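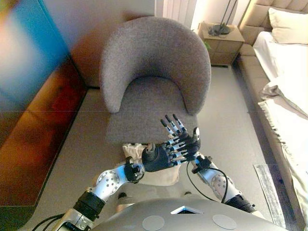
寝室のグレーの肘掛け椅子

空き巣記事は続報されるのか
ガレルポート地区の地方紙を読む 社会調査実習・班レポート

班員:イツィアル・ロブレス、レダ・ザキ、アニタ・ガウダ
担当教員:ベゴニェ・アルカラス

1. テーマ

住宅への侵入盗。事件が起きた日の記事は出る。そのあとは? 逮捕、不起訴、盗品の返還まで載るのかどうか。班でそこが気になったので調べた。最初は強盗も入れる予定だったが、時間が足りず空き巣のみ。

2. 方法

対象は「ガレルポート通信」の地域面。図書館の縮刷版とウェブ版の両方を使用。見出しか本文に「空き巣」「侵入」「住居」のどれかがある記事を拾って、重複を外し、残ったのが183本。これをロブレスとザキで分担して読み、表に入力した。項目は掲載日、地区名、侵入経路、被害品、情報源、続報の有無。

判断が割れた記事はガウダが読み直し。基準表は4月に一度作り直している。旧版で入力した分は全部やり直した(つらかった)。

3. 結果

続報があったのは20本。残りは第一報で終わり。続報の中身は逮捕がほとんどで、裁判の結果まで書いてあるのは3本だけだった。不起訴の記事は見つけられず。載っていないのか、検索語で漏れたのかは区別できていない。

情報源は警察発表に偏る。「署によると」で始まって「署が調べている」で終わる型。被害者の談話が入るのは地区面の大きめの記事に限られ、近所の人の談話のほうが目につく。「静かな場所なのに」という言い方がくり返し出てくる。

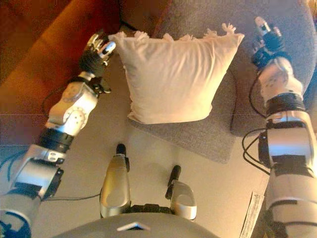

侵入経路の書き方にも差があった。無施錠の窓、と一言だけの記事と、どの部屋の窓か、留守が何時から何時だったかまで書く記事。後者は防犯の役に立ちそうだが、家が特定されるおそれもある。カンポス通りの事件では番地の手前まで出ていて、班の中でも意見が分かれた。ザキは書きすぎ、ガウダは住民には必要な情報という立場。まとまらなかったので両論そのまま残す。

4. 聞き取り

元記者のイニャキ・カンポスさんに電話で話を聞いた(通りの名前とは無関係とのこと)。続報が少ない理由をたずねると、「警察が発表しないと、こちらも気づかない。担当が異動すると、もう誰も追わない」。裁判所に毎日人を出す余裕もない、とのこと。録音の許可はもらったが後半の音が悪く、メモからの書き起こし。

ブダモフ署の広報にも質問票を送付。金曜の夕方に返事が来て、個別の事件には答えられないという内容だった。発表の基準についての質問は空欄のまま。

5. 問題点

・一紙しか見ていない。キンベルグ側の新聞も読むべきだった
・縮刷版とウェブ版で見出しが違う記事があり、同じ記事と確認しした手順を記録していない
・後半に載った記事は、続報がこれから出る可能性あり
・警察の認知件数との比較は未着手

6. 今後

検索語を「窃盗」まで広げて再集計。不起訴の扱いは、おそくら新聞だけでは分からないので、公判の傍聴記録を当たる案が出ている。傍聴はロブレスが担当予定。表の元データは提出フォルダの二番目のシート。

シェア 3 コメント 2

関連レポート
・交番だよりの読まれ方 ブダモフ地区の場合
・ひったくり報道と発生時刻
・防犯カメラ設置をめぐる町内アンケート
・裁判傍聴の手引き(実習用)

当サイトでは利用状況の把握のためCookieを使用しています。閲覧を続けると同意したものとみなされます。 [同意する] [設定]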